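Jundia Head-Worn Recording Kit for Household Task Demonstrations

Models for robot learning teams, sold by Rirura
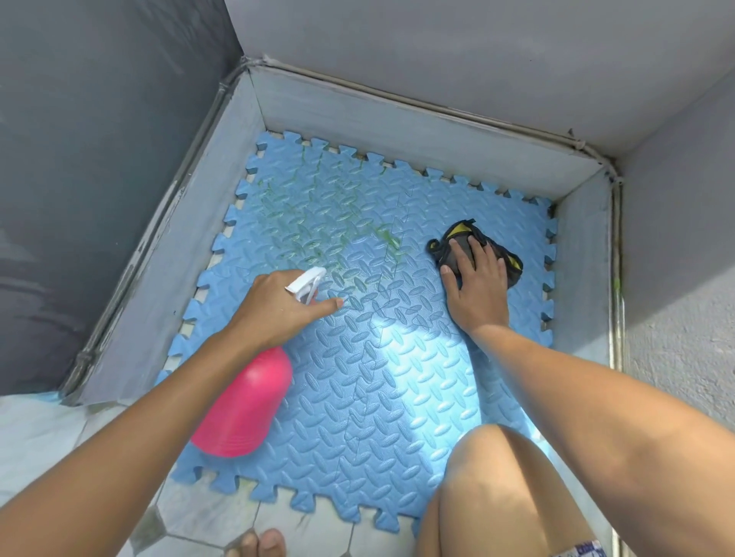

Foam mat cleaning with spray bottle and cloth, recorded from head height with the Jundia kit.

The Jundia kit records household work from the point of view of the person doing it. It is sold to teams that train robot arms on human demonstrations and need footage from real homes, with both hands in view and free to work. The wearer puts on the headband, presses one button and gets on with the job.

Cleaning tasks are where most of our customers start. Wiping, spraying and scrubbing need two hands doing different things, and a camera on a tripod tends to lose one of them behind a shoulder. In the still at the top of this page, one hand holds the sprayer and the other presses a cloth to the mat, with the green stains in view between the wearer's arms and the back of the enclosure.

What is in the box

Headband with camera mount
Camera unit
2 battery packs
Charging cable
Storage card
Lens cloth
Printed task cards, English
Hard case

The task cards cover 60 household jobs, sorted by room. Each card gives the starting state, the goal and the items needed. It does not tell the wearer how to do the job. You can print your own cards from the template in the Biletside software.

Fit and wear

The headband adjusts at the back with a dial and fits over short or long hair. The camera sits at the center of the forehead and tilts through 7 positions. For standing work at a counter, the middle position is usually right. For floor work, where the wearer is kneeling or squatting, tilt the camera down one or two steps and check the preview on a phone before recording. Knees and feet may come into view at the steeper settings. The software does not treat them as errors.

Glasses can be worn with the kit. Hats cannot.

Light

Exposure is automatic. Pale surfaces in direct sun will wash out, and fine texture in the bright area can be lost. If surface detail matters for your task, draw a curtain or record at a different hour. If you want your model to cope with uneven light, leave it alone. The exposure lock is in the phone app under Camera, and it resets when the unit is switched off.

Working with liquids

The camera unit is splash resistant. It is not waterproof and should not be rinsed under a tap. Wipe the lens with the cloth supplied after any session with spray cleaners. The headband pad comes off and can be washed by hand.

Biletside software

Each kit includes one seat of Biletside, which runs on a desktop computer. It imports recordings from the card, cuts them into episodes and lets a reviewer tag each one by task, surface and tool. Hand positions are estimated after import and can be corrected by hand. Estimates are weakest when the fingers are under a cloth or sponge, so plan extra review time for wiping tasks.

Episodes export as video with a separate file of hand tracks and tags. Faces and printed documents can be blurred before export. Blurring is off by default.

Collection service

Customers who do not want to recruit wearers can order recordings from Zapata, our collection partner. You send a task list and the number of episodes you need. Zapata supplies the wearers and the homes, and returns reviewed episodes in the same format as the kit. Wearers use their own tools and cleaning products unless you ask for specific ones. Requests for a particular product, floor type or room size add to the lead time.

Common questions

Can two people record in the same room?
Yes. Pair each camera with its own phone and give each wearer a separate session name.

Does it record sound?
It can. The microphone is off until you turn it on in the app.

Can I use the footage to train a gripper with only two fingers?
Customers do. The hand tracks include thumb and index positions as a separate channel for this purpose.

Can I buy the headband alone?
Yes, as a spare part. The washable pad is also sold separately.

Ordering

Jundia kit, complete: $861
Additional Biletside seats and Zapata collection: by quote

Kits ordered after 11/5/20 ship with the revised headband dial. Owners of the earlier version can order the new dial as a spare. It fits the old band without tools.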